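Forums Reviews Members Search Log in
Boards > Home Robots > Kits and Services > Biltivora two-arm kit, housekeeping package

yian_bae
Long post, sorry in advance! My sister and I run a small guesthouse called Hellside, and we've been looking at the Biltivora kit for the boring end of room turnover. They quote 379 a month with the housekeeping package, or 700 if you want the support visits too. Before I sign anything I'd love to hear from people who have lived with one - mostly about trash bags, which eat up more of my morning than you'd think. Picture from our trial room:

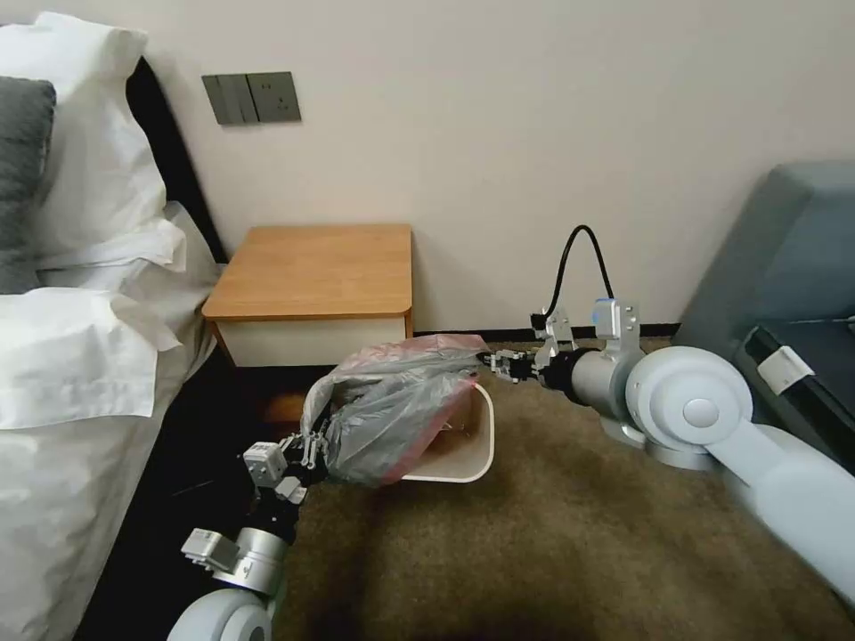
Both grippers on the bag, over the bedroom wastebasket.

DelwynP
Lovely to see another guesthouse on here. We've had ours for 4 months, and I'd say bags are the thing I'd judge it on. Thin plastic is hard for any gripper, and ours does much better with a slightly heavier liner. Buy the box of 1000, you'll get through it. I would skip the support visits, myself. The phone line has been patient with me, and I am not a quick learner.

v_wallner
I have to disagree with Delwyn there (fondly!). We went without the visits and I spent most of March on the phone about one wrist cable. For a place with paying guests I'd want a person who can come out. And 379 is a lot of money if you only need help with the bins, when my teenage nephew would do it for lunch.

yian_bae
Ha, does he travel? Fair point on the visits, I hadn't thought about cables at all. One more from the same room, with the bag stretched between the two grippers in front of the nightstand.

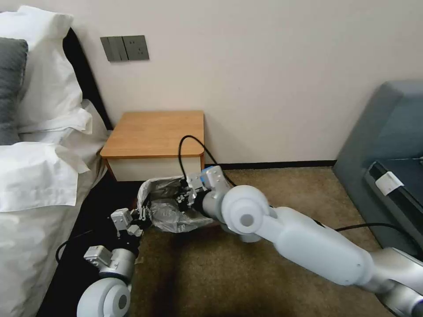 Hellside, March

Thank you both, this is such a help. What I still can't settle is whether the time it takes matters. I'm usually doing breakfasts then anyway, so slow might be fine - my sister thinks I'm talking myself into it.

latifa_ab
Your sister may be right, but slow never bothered us. Ask them for a second trial in your smallest room before you decide. Ours was fine in the big doubles and a real squeeze in the single.

v_wallner
Seconding the small room. And get the price in writing.

Contact the moderators | Terms | Back to top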